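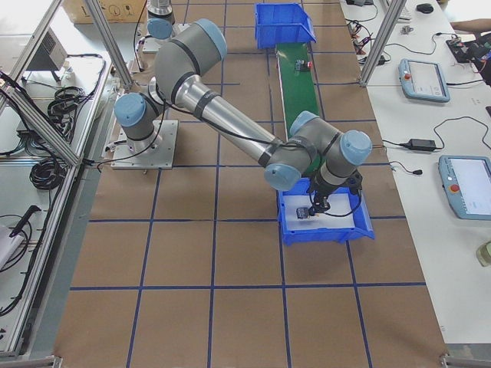 Two-arm cell with a conveyor: what are your house rules?

Forum: Cells, Benches and Small Lines
Started April 2019

sprocketeer
We've been tidying up the working rules for our two-arm cell at Bramard and I'd love some opinions before they get laminated. I'm really chuffed with how it's coming along! Two arms, a narrow belt, blue bins at either end, paper on the floor with a tape grid over it. Draft so far:

1. Both pendants live on the side table, stop buttons clear of cables and coats.
2. No hands past the upright while either arm is enabled.
3. Bins go back to the same grid square every time.
4. Anyone changing a program says so out loud and writes it in the log.
5. Slow speed for the first 14 cycles after any change.

What have we missed?

old_grommet
Good list. Number 2 is too soft for me. "Past the upright" means something different to everyone who leans on that table. Put a line on the table top and say nothing crosses it, sleeves included. And have you got a written risk assessment behind all this? House rules sit on top of one, they don't replace it.

sprocketeer
Yes, done in March and signed off, should have said. I like the line idea, stealing it.

tapeworm_77
Ooh, tape grids, my favourite subject. We run one at the Emville unit and it's brilliant for putting things back by eye. My only rule would be to keep the squares big. We started with tiny ones and people stopped looking at them. If your fixtures sit square to the lines, you can tell at a glance when one has been knocked.

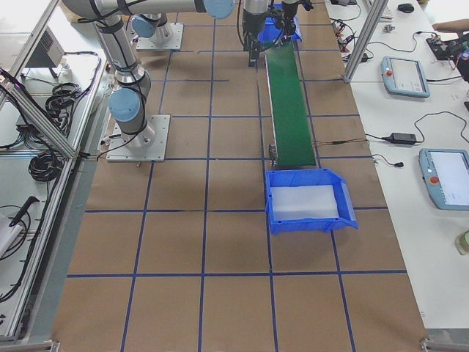

I'd add a rule for handovers too, where one arm is holding a bin over the belt and the other is waiting. Ours says the waiting arm parks at a named position, and that name is the same in both programs. Saved us no end of head scratching.

quietservo
Disagree about trusting the grid. Tape moves, paper moves more. We checked ours against the arm after 1,000 cycles and it was fine, then again at 3,000 and one corner had wandered. Use the tape for people and taught points for the robot, and never mix them.

tapeworm_77
I did say by eye! Nobody sane teaches off masking tape.

quietservo
You'd be surprised. The contractor who set up our Lodhi line did exactly that.

old_grommet
Seconding quietservo. Whatever you use for marking, put an inspection interval in the rules. Ours is every 300 cycles, or any time somebody has stepped on the paper.

sprocketeer
OK, that's a proper gap in my draft. I went and looked at our tape through the wrist camera this afternoon, down beside the belt.

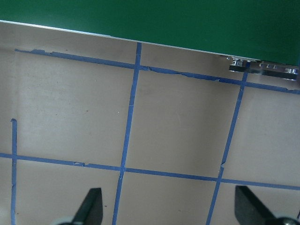

The long run next to the belt has gone quite ragged, with bits lifting, and the next one over is in better shape. So rule 6 is now: check the tape at the start of each shift, replace any strip with a lifted edge, and do it with both arms disabled. I've also put the grid on the drawing, so a new strip goes where the drawing says and not where the old one happened to be.

mild_torque
New here, hello! Would a painted floor not be easier? We used Drudier floor paint in our last workshop and it lasted for ages.

tapeworm_77
Welcome! Paint is lovely if your layout never changes. Ours changes every few weeks, and I can re-tape the whole lot before lunch.

old_grommet
Paint for the walkway, tape for the cell. That's where we ended up. One more for the list: cables. Anything running over the side table gets clipped down at the back, well away from the pendants. I've seen a pendant go off a table by its own lead.

sprocketeer
Adding it as rule 7. I'll post the full version once the night shift have had a read, they always find something!

quietservo
Put a revision number on it, please. We had three different copies on one wall.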